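January
by the Wolville spare-room blogger

I have slept on a summer mat since the first July I spent in this apartment, and I am never going back. If you haven't met one, it's a thin woven thing made of slats that you lay over the bed in place of a fitted sheet, and on a sticky night it feels like the cool side of the pillow, only all over. My upstairs bedroom in Wolville gets the sun from lunch until dinner, so you can imagine what August is like up there.

Several of you wrote in after my last bedding post (hello, and thank you!) asking what goes under it. Mine goes right over a quilt. I know, I know, a quilt in summer sounds backwards. But a mat on a bare mattress is hard on the hips, at least on my hips, and it slides. Put something soft and a bit lumpy under it and it stays where you left it, mostly. I tried a foam topper first, a Plamard one I got on sale, and it was like sleeping on a warm loaf of bread. Back in the closet it went.

The patchwork is my favorite for this job, partly for the weight and partly because I like seeing the colors come out from under all that brown. Polka dots, pinks, cartoon prints, the whole noisy lot. I went through a phase of wanting everything in the bedroom to be oatmeal and it lasted until I had to live in it.

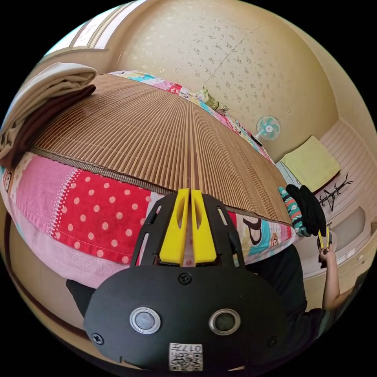 Making the bed takes longer than you'd think. The quilt has to be pulled flat first, and I mean flat, because any ridge comes through the slats and you'll find it with your shoulder blade at three in the morning. Then I unroll the mat from the head down and go around tugging the edges. Last of all I fold up whatever blanket is in play and leave it at the end, where I can hook it with a foot when the temperature drops before dawn.

Cleaning is easy. A cloth wrung out in warm water, wipe along the slats and never across (ask my good dishcloth, now in shreds), then prop the mat by the window until it's bone dry before it gets rolled up. I skipped that last part one fall and opened the closet in spring to a smell I can only call pond. Two days on the balcony sorted it out, but I was worried!

As for where to buy, I got mine at Fuentealba, the housewares place by the bus station, and I paid a little under 100 dollars for it. Flenurden has some too, with a cloth backing, and those feel nicer in the hand but they don't roll up as small. Whichever you go for, check the edging. The trim goes long before the slats do, and once it starts to lift it catches on everything you own, pajamas especially.

I still owe you the pillow post. I've got three on trial at the moment and I hate two of them, so give me another couple of weeks.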